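October, 4:40 pm – paste trials, continued

Picking this up again after a week away from it because of the shelf labels business. The question is still the same one: why does the wheat starch paste I cook on the bench hotplate behave so differently from the batch Bautista makes in the double boiler downstairs? Same bag of starch, same tap, same whisk for all I know. His brushes out like heavy cream and mine goes stringy by lunch.

So I finally did the boring thing and cooked two batches side by side, one his way and one mine, and wrote everything down as I went.

Batch A (hotplate, my usual): starch soaked overnight, poured off, fresh water on top, then straight heat and constant stirring. It turned translucent fast, almost in one go, and I took it off too soon, I think, because it looked done. It always looks done! Strained it once through the horsehair sieve.

Batch B (double boiler): same soak, same proportions, 60 minutes over barely simmering water. My arm was about to fall off. The paste went through an ugly phase in the middle, gray and lumpy, where I would normally have thrown it out, and then it pulled itself together and got glossy. Strained twice, and the second pass went through much more easily than the first.

Side by side on blotter, B wins and it isn't close. A leaves little ridges where the brush lifts. B lies flat. I thinned a bit of each down for the kozo tissue and A started beading up on me, which is the same trouble I had on the Endton ledger back in the spring and blamed on the sizing. I owe the sizing an apology.

Test strips, for the record:

- A on kozo, thin: lifted at one corner with no real effort
- B on kozo, thin: held, tissue tore before the join did
- A on the heavier repair paper: fine, to be fair
- B on the heavier repair paper: fine, dries a bit stiffer than I'd like
- A mixed half and half with methyl cellulose: slow to grab but very forgiving, keep this in mind for the big foldouts

I'd like to redo the last one with B before anybody quotes me on it.

The Troncoso account book is next on the press and I've been putting it off. It has 554 leaves, the sewing is gone in the first few gatherings and then perfectly sound all the way to the back, so I don't want to pull the whole thing. Bautista thinks I should resew completely and be done. I think he says that because he likes sewing (he does, and he's quick at it, and I am not). My plan is to guard the loose folds, sew those gatherings back on new tapes, and catch into the old supports where they'll take it. If the old cords crumble, fine, he gets to say he told me so and we take it all down.

Spine linings: the old lining is a scrap of printed waste and I can read a couple of lines of it upside down through the glue. Poulticed a small patch with the methyl cellulose and left it ten minutes, then a bit longer because I got talking. It came up like a dream. Going to do the rest in short sections, top to tail, and keep the pieces in order in a folder with the book's number on it.

Cover boards are another matter. The lower board has split into layers at the corner and somebody, some time ago, fixed it with what smells like hide glue and looks like optimism. I got a spatula in between two of the layers and fed in paste B, then put it under weights with polyester web on each side.

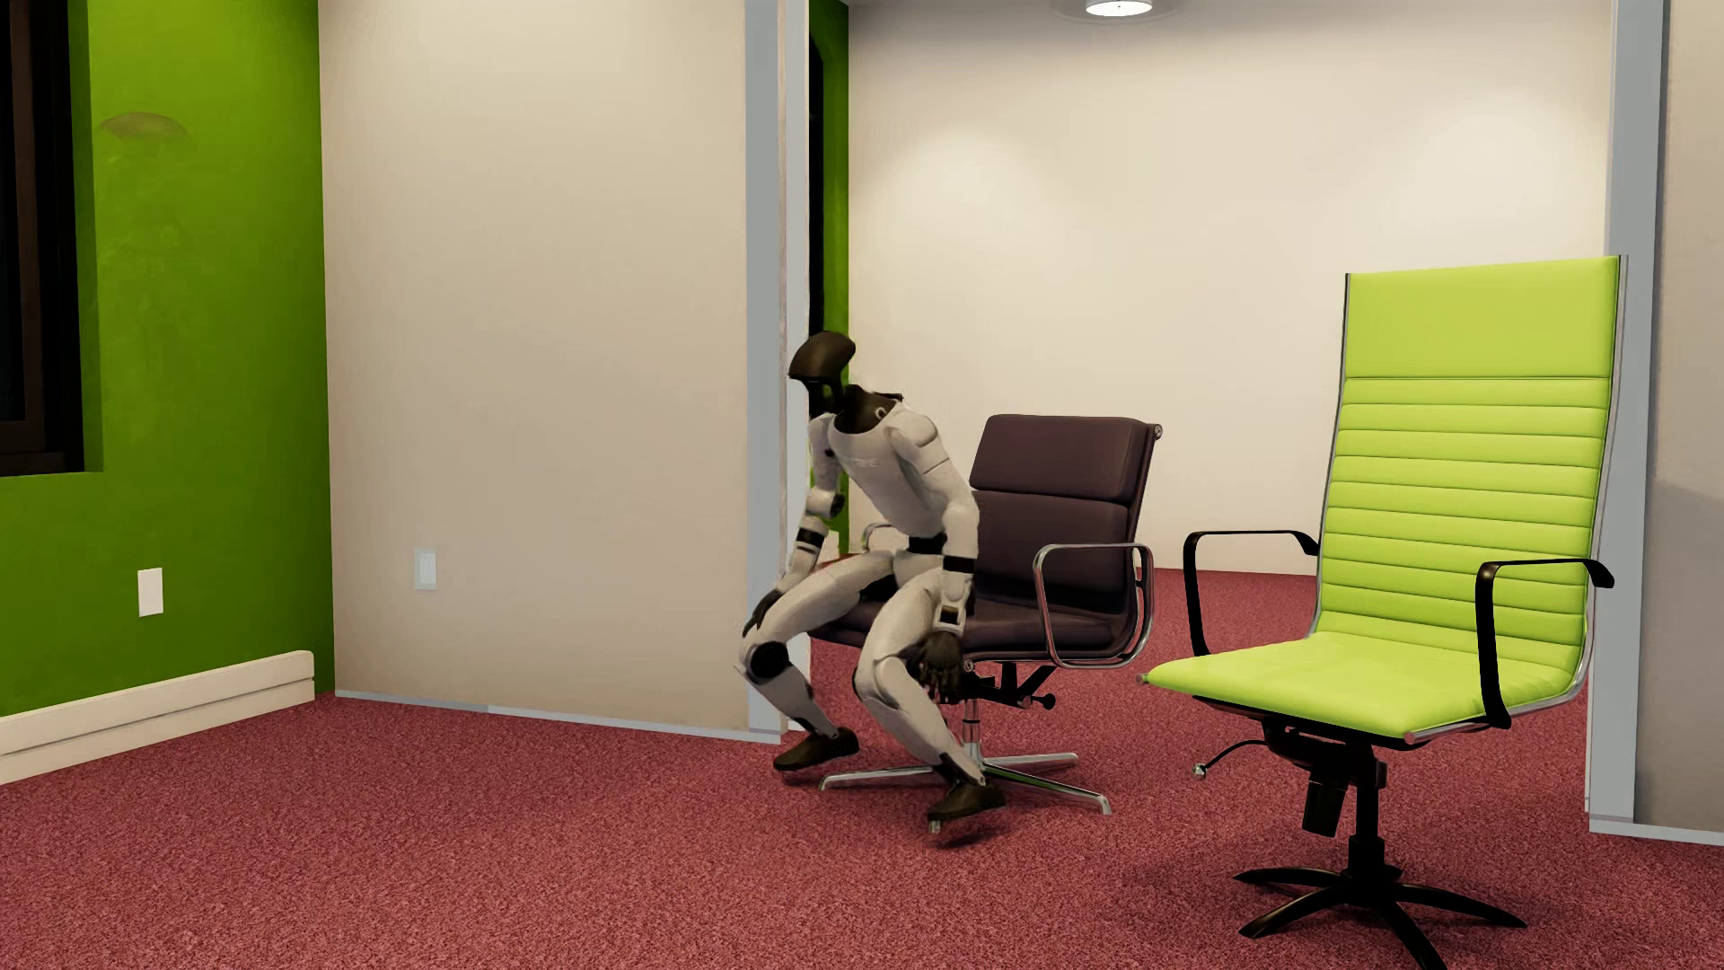 Sandpaper note while I remember: 800 grit is too fine for knocking back the dried paste on the board edge, it just polishes it. Go coarser and stop early. I've written this down before, I'm sure, and I'm sure I'll write it down again.

Tramow called about the leather. They can do the calf in the lighter brown but not until the next delivery, and the sample they sent last time was thicker than we asked for, so I'd want to see a swatch first. I could pare it down myself, but my paring knife needs a proper session on the stones and so does my patience. The alternative is the Nirumov goatskin we already have in the drawer. Wrong grain for this book though – it would look like a new shoe on an old foot. Leaning toward waiting.

Left to do:

- cook another B, smaller, and see whether it keeps 2 days in the cold cupboard or goes sour like the last one
- half and half mix using B, same papers, same brush
- collate the Troncoso again before anything gets sewn, the pencil numbers skip somewhere in the middle
- check the board under the weights in the morning and swap the blotters
- ask Bautista where the good bone folder went

Sieve is soaking in the sink. Please don't dump it out, whoever's in first, I want to get the bits out of the mesh with the soft brush.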